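Towels come out of the wash smelling fine, then stink as soon as they get damp

Posted in Home and Laundry
Asked by Stefaniia Tkachuk, 24 October 2018

I moved into a second-floor apartment in January and I have had the same problem ever since. My bath towels and a couple of microfiber gym towels smell clean when I take them out of the dryer. The minute anyone dries their hands on them, they smell like an old basement. My T-shirts do it too, mostly under the arms, but the towels are the worst.

What I have tried so far:

More detergent. I went from one capful to two. No change, maybe worse.

Scented beads. They cover it up until the towel gets damp and then I get both smells together.

Leaving the lid open between loads. The machine itself doesn't smell bad to me, but my sister says it does.

The washer is a top loader that came with the apartment. It's a Mutby and I can't find a manual for it. I wash almost everything on cold because the label on the dryer says the hot water is shared with the unit downstairs and I try to be polite about it. The bathroom has no window and a weak fan. The towels hang on hooks behind the door.

I don't want to throw them all out and buy new ones if the new ones are going to end up the same way. Is it the towels, the washer or me?

3 replies

Yurii Derkach
Member, Zilov

Use vinegar. My mother used it and so do I. Stop buying the beads, they're a waste of money.

Orest Bondarchuk
Regular contributor

I ran the laundry room at a small hotel called the Pirkine for a good while, and we dealt with this every summer. The smell comes from bacteria living in a film of old detergent, body oil and fabric softener that never got rinsed out. When the towel is bone dry you can't smell it. Add moisture and it wakes up. Extra detergent feeds the problem, and so does anything that coats the fibers, so put the beads away for now.

You need to do two jobs: strip the towels and clean the washer. Do the washer first or you will put the smell right back.

Cleaning the washer

Set it to the hottest water and the largest load with nothing in it. Add 2 cups of plain bleach and let it fill and agitate for a minute. Pause it and let it sit for an hour, then let it finish. Run one more hot cycle with plain water. Do not put vinegar in at the same time as the bleach. Those two make a gas that will hurt you. While it soaks, wipe under the rim of the tub and around the softener cup with an old toothbrush. The rim is where I would bet your sister is smelling it.

Stripping the towels

1. Fill the bathtub with the hottest tap water you have, enough to cover the towels. Your downstairs neighbor will survive one evening of it. Run it late if you're worried.

2. Stir in a half cup of washing soda and a half cup of powdered detergent until you can't feel any grit on the bottom. Liquid detergent will do if you have no powder, but powder works better.

3. Put the towels in and push them under. Leave them for four to five hours and stir whenever you walk past. The water will turn gray or brown. Dark towels will lose a little dye, so keep them away from the white ones.

4. Drain, squeeze them out and run them through the washer on hot with no detergent at all. Look in during the rinse. If there are still suds, rinse again.

5. Dry them completely. Thick hems stay damp long after the middle feels done, so pinch the hem before you call it dry. If it feels cool, give it another ten minutes.

6. Let them cool flat before you fold them, then leave the folded ones out on a table for an hour or so before they go in the closet. Warm towels packed tight on a shelf will hold what moisture is left in them.

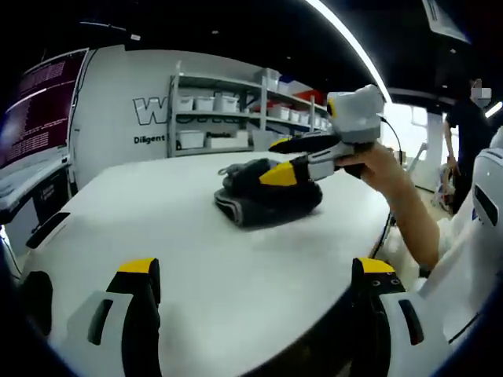 7. Do the damp test the next day. Wet one corner, leave it ten minutes and smell it. If it's clean, you're finished. If there is still a trace, repeat the soak once. I never had a towel need it three times unless it was worn out anyway.

The microfiber ones are different. Don't put them in the tub with the cotton, they will pick up every bit of lint. Soak them in a bucket by themselves with warm water, not scalding, and dry them on low. No softener on microfiber ever. It clogs the fibers and they stop soaking anything up.

After that, keep it simple. Use half the detergent you are using now. Wash towels warm or hot, and wash them apart from the clothes so they have room to move. A full tub of towels never rinses well. I'd also get them off those hooks. A towel bunched on a hook in a room with no window can stay damp all day. A bar is better, and a folding rack in the hallway is better than that.

Lukian Maksymiv
Member

Orest's method is right, I did pretty much the same thing last year. A few things to add.

Check whether your water is hard. You can buy test strips or just look at the inside of your kettle. Ours came out at 200 on the strip, and soap does not rinse well in water like that. I put a spoonful of washing soda in every towel load now. It's cheap and it helps.

Also check the hot setting is giving you hot water. On ours, a Mughal from the previous owner, the two hoses were swapped at the wall. We washed on "hot" for most of a year and it was stone cold. Take the temperature with a kitchen thermometer while it fills. Mine read 40 Celsius once I fixed the hoses – not great, but a lot better than before.

For T-shirts, turn them inside out and rub a little dish soap on the underarms before they go in. The stripping soak is hard on thin shirts and I wouldn't do it more than once.

Vinegar in the rinse is okay for softening. It did nothing for the smell in my case.

Comments on this thread

Stefaniia Tkachuk
Thank you both. I looked under the rim with a flashlight and my sister was right, there is a black ring of something all the way around. Doing the bleach cycle tonight and the towels on the weekend. Does borax work in place of washing soda? I have a box of it already.

Orest Bondarchuk
Borax is weaker but use it if it's what you have. Same amount. Get washing soda for the second round if you need one.

Xuân Diệp
Does this work for dish towels with grease in them?

Lukian Maksymiv
Yes, but rub the greasy spots with dish soap first and soak them separately from the bath towels.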